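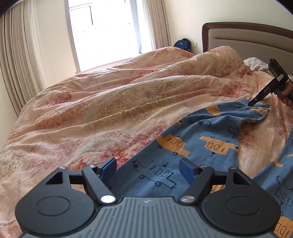
Slide 2: Why I can't stop talking about sleep

Hi everyone, and thank you for coming out on a Saturday! Quick hello to Funmilayo Etim, who ran the Harkex sleep diary project with me and did most of the hard chasing.

(Pause, let latecomers sit.)

Start with the question: who here got up at the same time today as yesterday? Hands up. Leave them up, look around. Lovely.

Slide 3: Morning light

This is my favorite part, so slow down, Folasade! Daylight early in the day helps set the body clock. Curtains open, breakfast near a window, a walk to the bus if you can manage it. Even a gray morning outdoors is much brighter than most kitchens with the lights on (people never believe me on this one, so give them a second).

Slide 4: What the diaries said

We had 51 diaries from the Pokemville evening group and 40 were filled in to the end, which thrilled me. Read out the one about the night-shift baker. Mention that diaries are people's own guesses, so no big claims.

Slide 5: Naps

Short and early. Tell the bus story if we're on time, skip it if we started late.

Slide 6: The bedroom itself

Cool, dark, quiet. Bedding you like the feel of! Phone charging in the hall. Take questions on pets here or they'll come up anyway.

Slide 7: Try it for a week

Pick one wake-up time and keep it through the weekend. Blank diaries are on the table by the door. Funmilayo has pens.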